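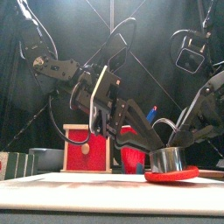
How to Lay Out a Very Small Kitchen Bench

My kitchen in Pekcombe has 845 mm of usable bench, which the agent called "compact" and I call a shelf with ambitions. I have cooked on it every night since May. Most of what follows I learned by knocking things onto the floor.

Before you start

Clear the lot. Appliances, mail, the fruit you were going to eat on Monday. Wipe the surface and let it dry. If you find a lid with no container, put it in the bin now and spare yourself the search.

Step 1. Build the back row

Anything you reach for while cooking goes in one line along the far side, shoulder to shoulder. Wide low things go at the ends, taller things in between. Oval dish on the left, cup in the middle of things, flat tray on the right. Keep it to one row. A second row is how you end up owning three peelers.
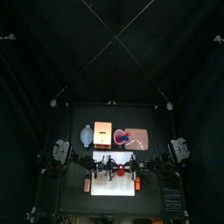 Step 2. Give the board the front

The chopping board gets the near half of the bench, long side facing you, and it does not share. I allow 400 mm from front to back for board and elbows, and if the back row creeps into that, something in the back row goes in the cupboard. A damp tea towel underneath stops it skating.

Step 3. Deal with the small stuff

Rings, cutters, bands and other bits of no fixed address will drift onto the board the minute you turn around. Nest what nests, narrow piece inside the wide one, and move the pair off before you chop.

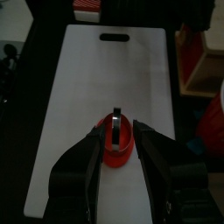
Red-orange ring with the narrow band standing inside it. Handle slot at the far end of the board.

Step 4. Find a spot for the pot

Pots with a loop handle want headroom, so don't shove them under a low shelf. Mine lives beside the stove with the handle up. I tried hanging it once and wore it.

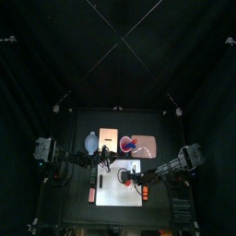 Step 5. Reset at night

My rule is that the bench goes back to its layout before the kettle goes on, and I break it twice a week. It takes two minutes. Start with the long utensils, which can stand in a cup like the round pink one in the back row, even if the ends poke out to one side. Strays on the board go next, then whatever has wandered off to the left of it. Leave the tray for last -- it's where the keys will end up anyway, so you may as well know which end of the bench to look at.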